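3.2 The part-placed gear plate

Print this article E-mail this article

The claim most often repeated about the Wihongi plate is that it is a fair test of assembly skill because it is so simple. A white disc with a hole in the middle carries three pegs, each peg takes one small spur gear, and the plate counts as done when all three gears are on and turn together. Baptista, who drew up the Kerkimus task set, scores it as a single item. We doubt that it is one.

Our first objection concerns the starting state. In the Kerkimus rules two gears are already seated and only the third is left to place. The seated pair settles where the last gear has to go and how its teeth must sit, so a person working on the last peg faces a harder job than a person working on the first. A bare peg forgives a clumsy turn of the gear. A peg with neighbors does not. Scores from the two cases have been pooled in earlier reports, and we see no good grounds for it. Figure 4 gives the part-placed state as we used it. 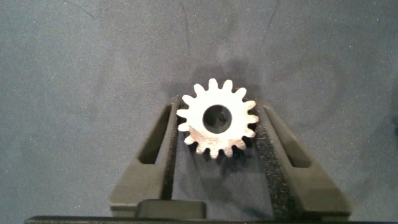
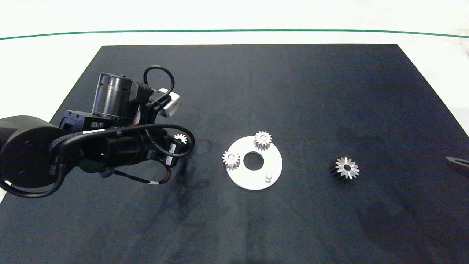
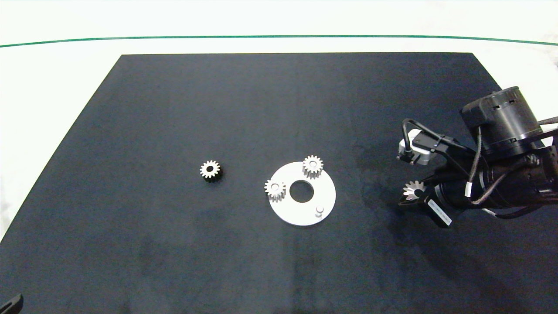
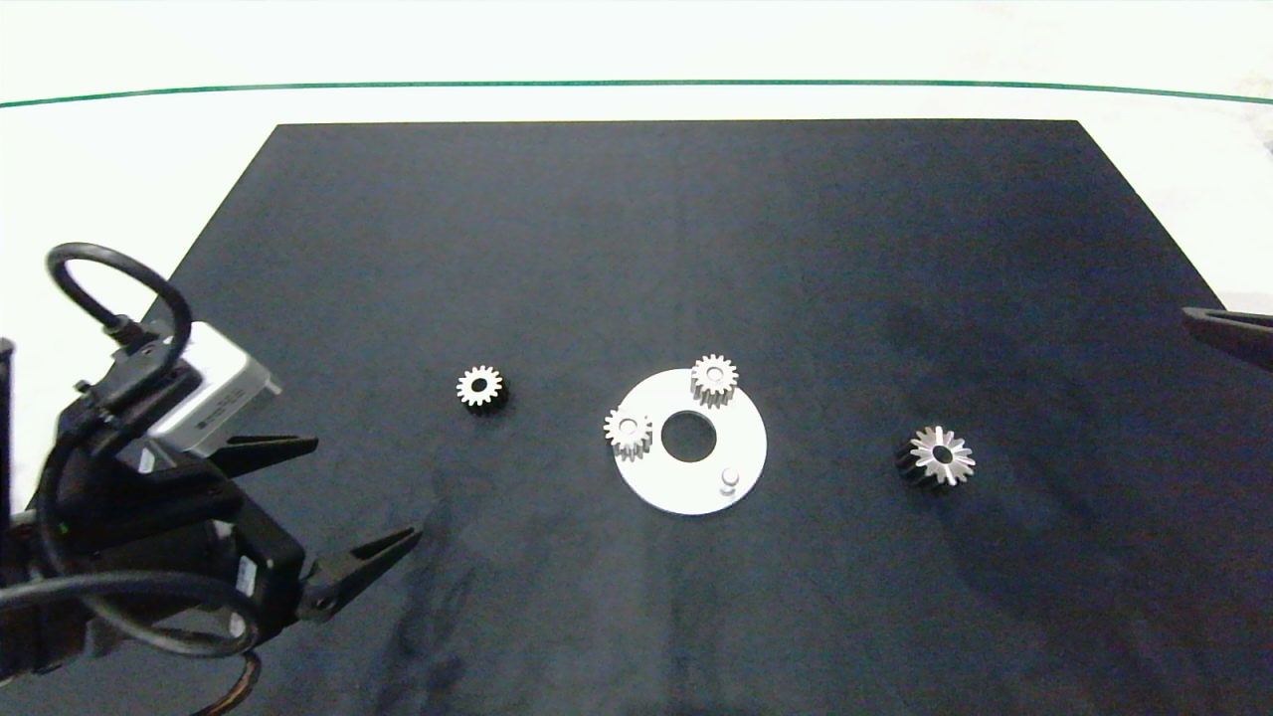

Figure 4. The gear task. First panel: a spur gear seen face on, with its teeth and wide bore. Second panel: the work surface and black mat. Third and fourth panels: the plate with two gears mounted and one peg open, a loose gear lying on the mat to its left.

Our second objection concerns the gear itself. Zomby's parts sheet treats the bore as the only feature that matters, on the view that a gear which fits its peg will find its own mesh. We are not convinced. The bore is large for the size of the gear and leaves a narrow band of metal inside the teeth, which gives the eye little to line up with. In our 244 trials with the part-placed plate, the gear stopped short on the teeth of a neighbor far more often than it missed the peg. Most people then pushed harder. A small turn would have freed it.

The mat raises a lesser doubt. Tamihana holds that a dark, soft surface keeps the loose gear from sliding and so takes pickup out of the score. This may be so, but 20 trials on a bare tabletop are too few to show it, and the 24 people we tested were never asked whether they noticed any difference. We would not rest an argument on it.

None of this makes the plate useless. It does mean that a single pass mark hides at least two separate skills, and the Trirkport tables should be read with that in mind. Section 3.3 splits the score by peg.

Print this article E-mail this article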